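About Us

Hi, and thanks for clicking the page that most people skip! I'm Erhan Erdem, I run Flarnness, and I've been putting off rewriting this for so long that the old version still talked about our "new" steam press. That press has since been retired to a corner where people hang their coats on it.

So, who we are. Flarnness is a garment care and textile handling company in Bernevwood. We wash, sort, check, fold and pack workwear and uniforms for hotels, clinics, restaurants, a couple of school districts and one very particular marching band. If you've checked into a hotel in this part of the state and the person behind the desk had a nice crisp polo on, there's a decent chance it went across one of our tables.

We started with 2 washers and a rented van. I did the driving, Ertuğrul Dönmez did the washing, and both of us folded until our thumbs went numb. Ertuğrul is still here and he's now head of the folding floor, though he'll tell you his title is "the guy who knows where the tape is." There are a lot more of us these days, and the van is ours.

How we got into robots

I didn't grow up wanting to automate anything. What pushed me was folding. Washing and drying have been done by machines forever, and pressing is mostly there too, but folding and sorting have stayed with people the whole time, and it's hard on them. You stand, you reach, you pinch, you flip, and then you do it again until your break. We were losing good folks to sore wrists and sore shoulders, and I was tired of saying "take it easy" to someone with a full cart beside them.

The trouble is that cloth is a pain for a machine. A box is always the same box. A shirt that comes out of the dryer is a different shape every single time, and a sleeve can be anywhere (usually inside out, usually under the rest of it). We had a salesperson come by early on with a big folding unit that was great as long as a person laid every shirt perfectly flat on the belt first. Well, that was the hard part! We'd have paid a lot of money to keep the worst half of the job.

So we went the slower way. We call the project Akbulut, and the idea is that the people who already know how to handle a garment do the teaching. They use hand-held grippers to pick up, shake out, flatten and fold real pieces, and what they do gets recorded and used to train the robots. Ertuğrul was the first one on the floor to try it. He was awful at it for a morning, and then he wasn't, and by the end of the week he had opinions about finger rubber that he still shares with anybody who sits near him at lunch.
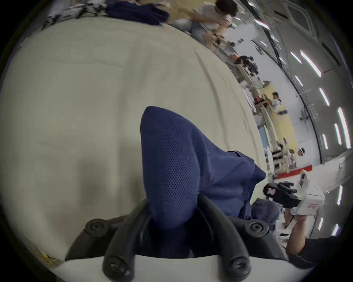

What I like about doing it this way is that the skill stays in the room. When a folder has a trick for finding the shoulder seam by feel, that trick goes into the training, and the folder gets asked about it, by name, in a meeting, with coffee. I had worked alongside some of these people for years and had no clue how much they'd figured out. One of our night folders can tell which customer a stack belongs to with her eyes closed. (We tested her. She was insufferable for days.)

We also learned to slow down. Folding with grippers is way slower than folding with your hands, especially at first, and it drives fast people nuts. If you've spent years getting quick, being handed something with two rubber fingers feels like writing with your foot. We quit using speed targets in the teaching area after the first month because they made everybody rush and the recordings came out worse. Now we ask for clean and complete, and the pace sorts itself out.

What the day looks like now

The folding floor still has hand folding. I want to be clear about that, because I get asked by applicants all the time whether they'd just be babysitting a machine. We have regular tables, we have teaching tables, and people rotate between them. The rotation was Ertuğrul's idea. Two hours and you switch, and you can ask to switch sooner if something's bothering you. Nobody has to explain why.

At a teaching table you work with a cloth on top, a pile of garments and a list of what we're after that shift. Some days it's all polos. Some days it's aprons, with those strings, and I apologize in advance for aprons. You start with the piece bunched up however it lands, you work it open, you fold it, you set it aside, and you mess up the next one on purpose. New people always make the mess too tidy! We have to remind them that a dryer has no manners.

Last quarter we logged 1168 complete folds that passed review, and 571 of those were polo shirts. I know bigger outfits would laugh at numbers like that. We go through the recordings with the folks who made them, and we throw out the ones where the fold looks fine but the way of getting there was goofy. It makes for a smaller pile and I'm happy with it.

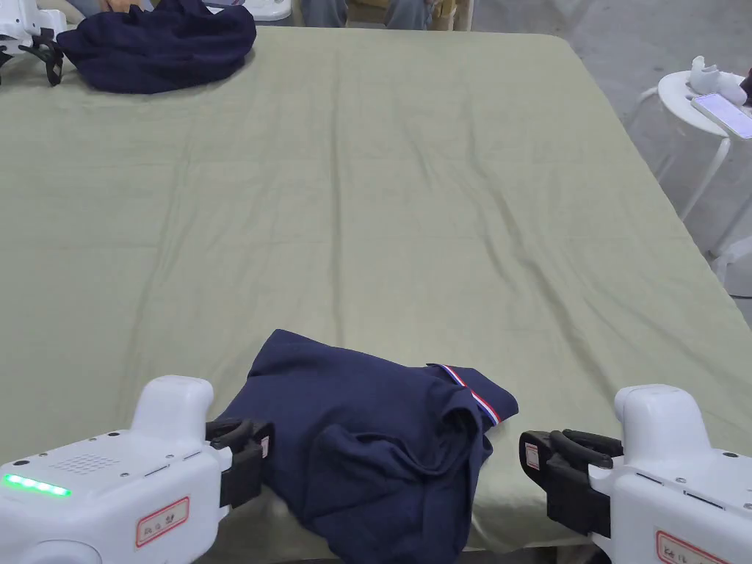 A crumpled navy polo with striped trim, ready to be worked open between the two grippers.

What it changed for our people

This is the part I care about most, so bear with me if I go on.

When we announced Akbulut, I did it badly. I stood on a chair in the break room, I said the word "efficiency," and I watched a whole lot of faces close up. Ertuğrul took me aside afterward and told me that if I wanted anyone to teach a robot their job, I had better tell them first what their job was going to be. He was right, and it took me longer than it should have to come back with a real answer.

The answer we wrote down, and that every person here has a copy of, goes like this. We don't let anyone go on account of a machine they helped train. Teaching hours are paid at a higher rate than folding hours. Anybody on the floor can move into teaching, reviewing or machine setup, and we pay for the training time. If a robot takes over a piece of the work, the people who were doing it get first pick of what comes next.

Has it gone perfectly? No. A few people tried the teaching tables and didn't care for them, and went back to regular folding, and that's fine with us. One of our longest-serving pressers told me she finds the whole thing creepy and would like to be left alone with her press, and so she is. Some folks worry about what things will look like five years out and I can't promise them much about that. I don't know either. I'd rather say so than get up on the chair again.

What I can tell you is what's different already. We have 12 people who used to fold full time and now split their week between folding and teaching or review. Fewer people come to me about their wrists. There's more talking on the floor, too, which I didn't expect, because reviewing a fold with somebody means sitting down and going over it together. And we've had people who barely said a word in meetings turn out to be terrific at explaining what a hand does and why.

As for the robots themselves, they're still learners. They do well with towels and pillowcases and they're getting better with shirts. A collar will still throw them off now and then. Everything they fold gets checked by a person before it's packed, and that isn't changing any time soon, so if you're a customer wondering who looked over your order, a human did.

The Purine side of things

Customers keep seeing Purine on their paperwork and asking me what it is, so I'd better explain. Purine is our sorting and tracking system. It's how we know that your shirts are your shirts. Each garment gets a little tag, the tag gets scanned on the way in and on the way out, and if something goes missing we can tell you the last spot it was seen. The name came out of a late night and a bag of dried beans, and by the time we thought better of it the labels were printed.

Before Purine, sorting was done by memory and marker, and the person who did it could never take a vacation. Now they can! Our sorter went away for three weeks last November and sent us a picture of a lake. When I talk about automation to other small shop owners I usually start with that one. The robots get all the attention, but plain old tracking made people's lives easier much sooner.

Working with us, visiting us, sending us your laundry

If you've folded for a living, we'd love to hear from you, and you don't need to know a thing about robots. We'll teach you the gripper part. We're mostly looking for patience and for people who notice stuff. There's a form on the Jobs page, or you can call the front desk and ask for Ertuğrul, who does all the floor hiring and will probably ask you to fold something while he watches.

Schools and community groups in Bernevwood are welcome to come see the floor. We keep the groups small, we ask for closed shoes, and kids usually get a turn with a gripper and a dish towel. Drop us a note through the Contact page with a couple of possible dates.

If you're after pricing for uniforms or linens, the Services page has our rates and pickup areas. The marching band's plumes are handled by special arrangement, so please don't ask us to do feathers unless you're them.

Page last updated 09/10/2026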